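Chapter 9
Grasp Planning and the Trouble with Success Rates

Most papers on bin picking open with a number. The planner cleared the bin up to 2 times faster than the one before it, or missed less often. Readers of this book should get into the habit of asking what was in the bin, who put it there, and what the software was told ahead of time. Those questions are often settled in an appendix, if they are settled at all.

A grasp planner takes in some picture of the world, usually a depth image, and puts out a pose for the gripper. Between the two sits a scoring function, and the claims made for scoring functions tend to run well ahead of the evidence. Sitard, the planner used in the exercises, is no exception. Its manual calls it "general." We will use that word with care. 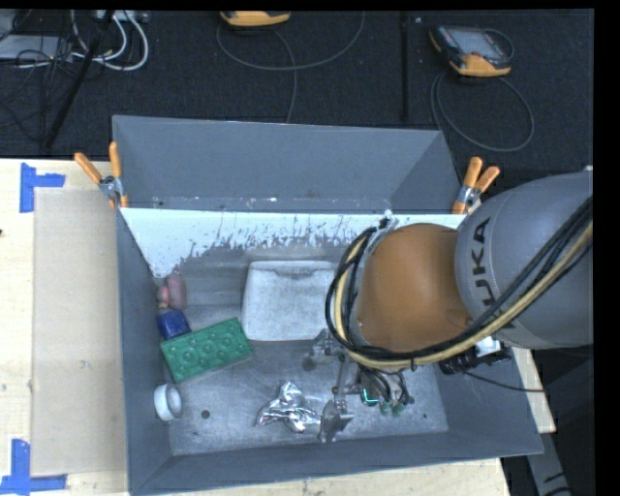 A score is only as good as the depth values under it. Sitard fits a small patch of surface around each candidate point and prefers patches that are flat and face each other across the gap of the fingers. A white foam block suits this method very well, and a planner tested on foam blocks alone will look clever. Crumpled aluminum foil does not suit it. Shiny folds send back broken depth, the fitted patch means little, and the score still comes out as a tidy value between zero and one. A roll of tape on its side raises another problem – the hollow center can be read as a place to put a finger or as missing data, and the code has to pick.

Section 9.2 works through the scoring function line by line. Section 9.3 compares it with Nieto, a learned planner whose authors report better results on a set of objects they chose themselves.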